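February, late afternoon

Third go at the re-proofing question. Adeck say their wash-in restores the water repellency on any synthetic shell. Trirnance say much the same about their spray and charge more for it. I remain unconvinced by both, and more so after today.

Swatches were 80 mm squares, cut from the same bolt of Ukus nylon, washed 5 times in plain soap and line dried. Half went through the Adeck bath at the dose on the bottle, half got the Trirnance spray. A few kept back untreated. Same dropper, same tilt board, tap water at room temperature.

Fresh out of treatment, everything beads, including one of the untreated pieces, which bothers me. Either the original finish is tougher than we think or I rinsed the tub badly and there was product left in it. I suspect the tub. Needs scrubbing and a blank run before anyone quotes these numbers.

Weights after soaking: Adeck piece took up 119 mg, Trirnance piece 230 mg. Looks like a clear win until you remember it is one swatch of each, and the sprayed one had a frayed corner that wicked like a lamp. Not writing that up as a result. 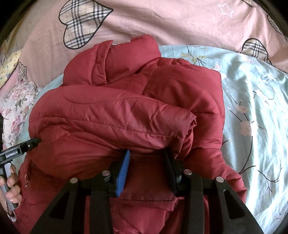
Red puffer, sleeve folded over. Glossy face, plenty of stitch rows.

The stitching is my main complaint about the whole method. Flat swatches have no needle holes. A quilted jacket is covered in them, and I'd bet most of the wetting through starts there, whatever the face fabric is doing. The Huenchumán leaflet claims their thread swells and closes the hole. No figures given, no test named. Would like to see it.

Next:

- scrub tub, blank run with soap only
- cut new swatches, seal the edges this time
- stitch a line across half of them, ordinary polyester thread
- tumble dry a few on low, as the Adeck bottle mentions heat in very small print

Also the balance drifted again while the heater was on. Moved it to the far bench, will check it against the brass weights before starting.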